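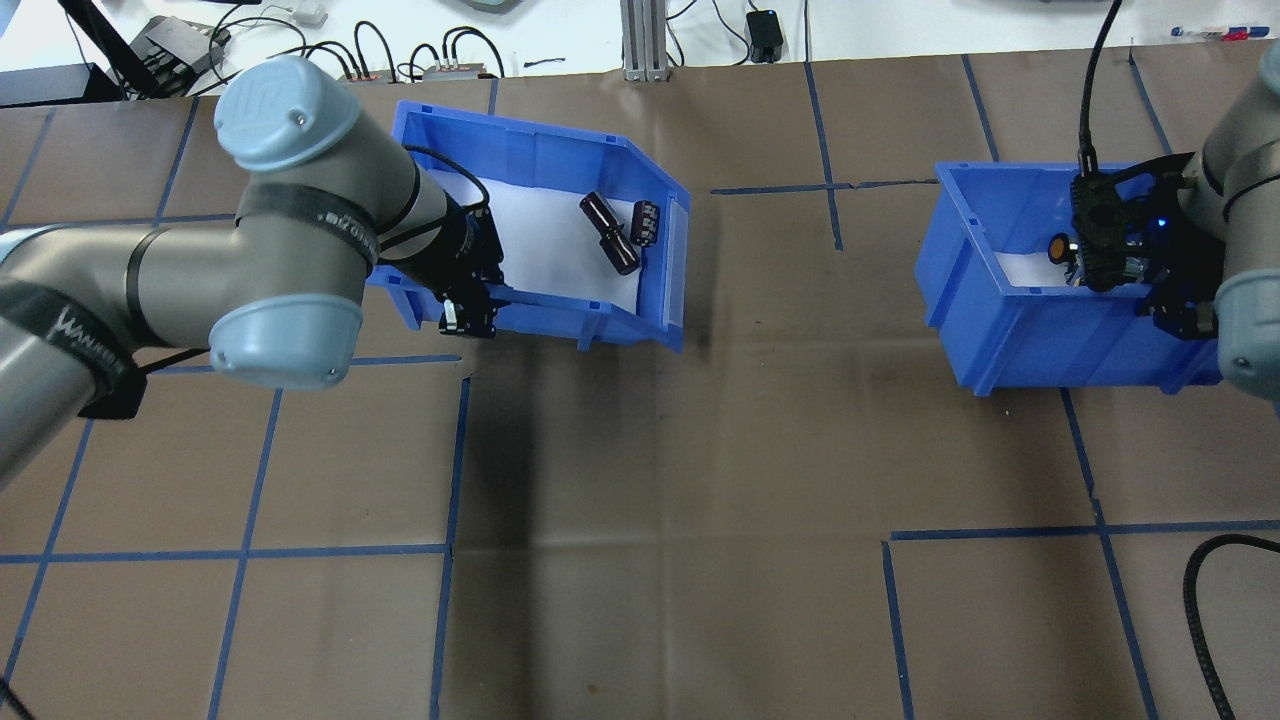

Two arms, two lined bins. The bin on the left holds a pair of capacitors.

Workshop and Household Tips: Sorting Small Parts, and Whether a Machine Can Do It for You

Prepared for the Fovenham Shared Workshop by Isla Lindsay
Revised 14th September

Members regularly ask whether the sorting of small parts can be handed over to a machine. The short answer is that some of it can, under supervision, on a bench that has been properly set up. The longer answer occupies the rest of this page, together with advice that applies equally to members who sort by hand at the kitchen table.

Choosing and lining bins

Use open-topped bins with firm walls. Deep boxes hide what is at the bottom, and soft ones fold when leaned on. Line the floor of each bin with something pale and plain. Dark components such as capacitors, rubber feet and black screws are far easier to find against white, whether the searching is done by eye or by camera.

Cut the liner slightly large and press it into the corners. A liner that lifts at the edge will collect washers underneath it. Replace liners in October with the rest of the bench consumables, or sooner if they are stained.

Marking out the surface

Cover the bench with plain brown paper and mark it in squares with blue tape. The squares give every bin a home, and a bin that has been knocked out of place is noticed at once. Lay the long lines first and press the tape down with the edge of a ruler. Where two strips cross, keep the overlap flat. Trim the ends with a blade, as torn ends lift and fray.
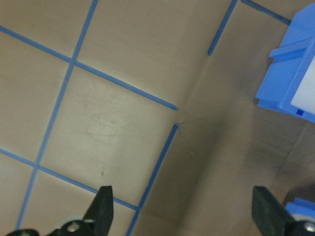
Tape ends, a crossing and a crease in the surface, with the gripper fingers open.

Creases deserve more attention than they usually receive. A ridge in the paper will tip a light bin and send round parts rolling. Smooth the sheet from the middle outward before taping, and replace it once a fold has set. Scuffs and smudges may be left alone.

What a machine can reasonably be asked to do

Picking up one rigid object from an uncluttered bin and setting it down in another is a fair request. Members of the Skaltari evening group have kept a tally, and in their last trial of 100 single picks from a sparsely filled bin, 3 were dropped. The same group does not yet recommend the arrangement for crowded bins.

The difficulty is contact. A person reaching into a full box pushes things aside without thinking about it, feels for an edge, and turns the part over on the way out. A two-fingered gripper needs a gap on both sides of the object. When parts are packed against one another,
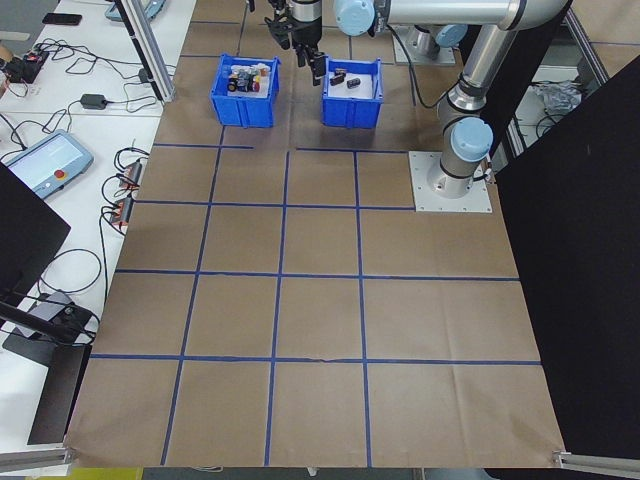
the gap has to be made first, and this is where time is lost. The practical remedy is to spread the load. Divide a full bin into several shallow ones before starting, and put mixed shapes and sizes through in small batches. Our rule at Fovenham is no more than 10 items in a bin for automatic picking. A member sorting by hand may have 50 in front of them and still finish sooner.

Cylinders are a special case. They roll when touched, and a short, stubby part behaves differently from a long one. Sort them by length before anything else. Electrolytic capacitors should be discharged before they are sorted by any method, and their leads should not be bent to make them fit a compartment.

Household chores

The same reasoning may be applied at home. Putting blocks back into a toy bin is close to what these machines can manage now. Emptying a cutlery drawer is harder - forks nest together. Matching socks and folding fitted sheets remain work for people, and the Vakunton project, which tested both last winter, reached the same view.

Keeping the bench safe and tidy

Leave clear floor on at least one side so that the bench can be reached in a hurry. Keep the teach pendant on the side table with its emergency stop facing the operator, and do not rest papers on it. Cables should be gathered and tied before each session. Telephones, adapters and drinks do not belong on the paper.

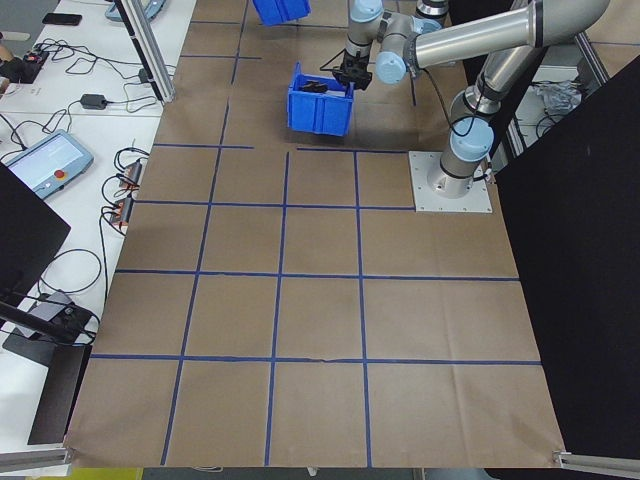 Gripper beside the bin, with the pendant and its red stop button on the table at left.

Before leaving, switch off at the strip, return the bins to their squares and sweep the paper with a soft brush. Parts found on the floor go in the tray marked Won, where they are held for the next open evening. Requests for fresh paper or tape should be entered in the bench book.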